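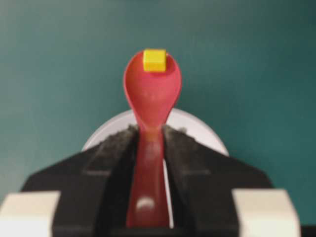
Spoon Cell Inspection: Checklist and Comments
Karaki Portioning Room, Dralton site
Inspection month: June
Inspected by: Rasha Haddadin
Present for the shift team: Américo Godinho, Hussam Srour
Controls support: Fouad Zoubi
Copy to: Rania Nseir, site manager

Covers the single-arm spoon cell, the bench it sits on, and the work of the people on either side of it. The hand portioning benches have their own form. Results are OK, Action or Not checked. Comments are mine unless a name is given.

Part A: Before the arm is switched on

A1. Walkway clear from the door to the emergency stop
Result: OK
Comment: Kept clear at both shift changes I watched. The old tray rack has gone, which helps.

A2. Emergency stops pressed and reset, both sides
Result: OK
Comment: Arm stopped each time and did not restart on reset. It needed the separate start button, as it should. Hussam did the left side and Américo the right. I want every person on the roster to have done this with their own hand, not just the two who usually open up.

A3. Bench surface wiped and free of loose items
Result: Action
Comment: Pens and a roll of labels were on the bench when I came in. People used to stand here and do the portioning themselves, so it still gets treated as a place to put things down. A hook and a small shelf on the wall would fix most of it. Rania to approve.

A4. Cable from base to cabinet covered
Result: OK
Comment: Cover strip replaced in the last round. Ends are flat.

A5. Start-up log signed
Result: Action
Comment: Signed on most mornings. Gaps on the days the early start was covered by someone from the packing side. They had not been shown where the log is. Américo has since moved it to the inside of the cabinet door.

Part B: Gripper and spoon

B1. Finger pads whole, no lifting at the corners
Result: OK
Comment: Pads to be looked at by eye at the start of each shift and changed at 1,000 cycles. The counter is on the Zevus screen, second page. It does not warn you when you pass the number, you have to go and look. Fouad is checking if a message can be set.

B2. Spoon handle held between both fingers, bowl clear of the gripper
Result: OK
Comment: Only the plastic spoons on the approved list. A metal spoon was tried on the late shift and slipped on the second pick. No damage, but it went on the floor and somebody bent down for it with the arm still live. See C3.

B3. Spoon checked for cracks at the neck
Result: Action
Comment: Not being done every time. The neck is where the Plomel spoons go first. When the portioning was done by hand you would feel a spoon start to give. The arm does not, and will carry on with a split one. Add to the hourly walk-past.

B4. Piece sitting properly in the bowl before the arm travels
Result: Action
Comment: A piece riding up on the rim will often stay there for a slow move, and staff have got used to letting it go. The rule is to pause and reset it. Dropped pieces go in the waste tub and are not put back on the plate. Hussam asked if the scoop angle could be changed so it happens less. Fouad says yes, but it needs a fresh set of test runs and the cell out of use while they are done.

B5. Gripper closing force at the set value
Result: OK
Comment: Set to 14 on the controller scale. Nobody on shift should have a reason to change it. The setting is now behind the supervisor login.

Part C: People near the cell

C1. Floor line visible and respected
Result: OK
Comment: Line is 400 mm out from the bench edge. It is worn on the side nearest the sink but you can still see it. Repaint at the next shutdown.

C2. Speed limited when a person is inside the line
Result: OK
Comment: Tested by stepping in from each side. The arm dropped to slow speed every time. It came back up again once I had stepped out, with no sound or light to say so, and that made me jump. Fouad to add a short beep.

C3. Nothing picked up from bench or floor while the arm is live
Result: Action
Comment: This is the most serious item on the form. Three people told me they reach in for a dropped piece between moves. They know the rule. The pause button is on the cabinet, the dropped piece is in front of them, and the walk there and back takes longer than the grab. I have said it again at both shift meetings, but I would sooner see a second pause button on the bench front than keep saying it. Quote requested.

C4. Operator can see the work from the normal standing position
Result: Action
Comment: Américo is tall and can see the spoon from behind the line. Others cannot, and lean over it. The side monitor was meant to take care of this. The view has to be sharp enough to tell a good scoop from a bad one, and that means checking focus and position at start-up, with something in the work area to look at. 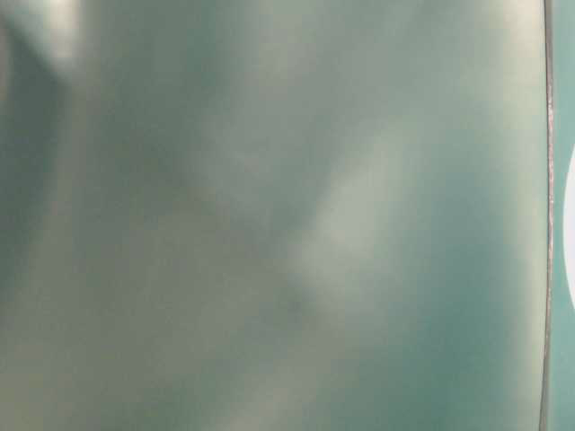 Until there is a written step for the monitor, anyone who cannot see the spoon directly should pause the arm and walk round. Américo to write the step and try it out on two people who have not used the cell before.

C5. Two people trained on every shift
Result: Action
Comment: Days are covered. Late shift has one trained operator and one part way through. If the trained person is away the cell stays off and the work goes back to the hand bench. That has been followed, and nobody has been pushed to run it alone.

Part D: Changes to the work

Added to the form this year at the shift team's request. Nothing in it stops the cell running.

D1. Wrists, shoulders and standing
Result: OK
Comment: Sore wrists were the main complaint in this room when every portion was scooped by hand. Far fewer now. Sore feet and stiff necks have gone up, from standing in one spot and watching. Mats are ordered. A stool that can be used from behind the line is being tried and the early shift like it.

D2. Attention over a long stretch
Result: Action
Comment: Hussam put it this way: "With the scooping, my hands were busy and my head was free. Now it's the other way round, and I'm more tired at the end of it." He is not the only one who raised it. Change over with the packing bench at least every hour. It is in the procedure already but gets dropped when the orders are heavy.

D3. Hand skills kept up
Result: Action
Comment: Newer staff have hardly worked the hand bench, and were slow when the cell was down for its last service. Give each person a regular turn there. Américo will put it on the roster.

D4. Staff told about changes before they happen
Result: Action
Comment: The last change to the arm's path went in overnight and the early shift found out by watching it move somewhere new. Fouad has apologised for that one. From now on any change to path, speed or grip goes on the whiteboard by 3 p.m. the day before, with a name beside it.

D5. Staffing
Result: Not checked
Comment: I was asked on the floor whether a second cell means fewer people. That is a question for Rania and not for this form. She has agreed to come to both shift meetings and answer it herself.

Actions carried forward

Second pause button on bench front: Rania, first priority
Pad counter message and step-out beep: Fouad
Spoon neck check added to hourly walk-past: Américo
Start-up step for side monitor: Américo
Wall shelf and hook: Rania
Late shift training finished: Hussam
Hourly changeover, spot check on a busy day: Rasha

The cell may stay in use with the C3 reminder posted on the cabinet and on the bench. If anyone is seen reaching in with the arm live before the new button is fitted, switch it off and call me.

R. Haddadin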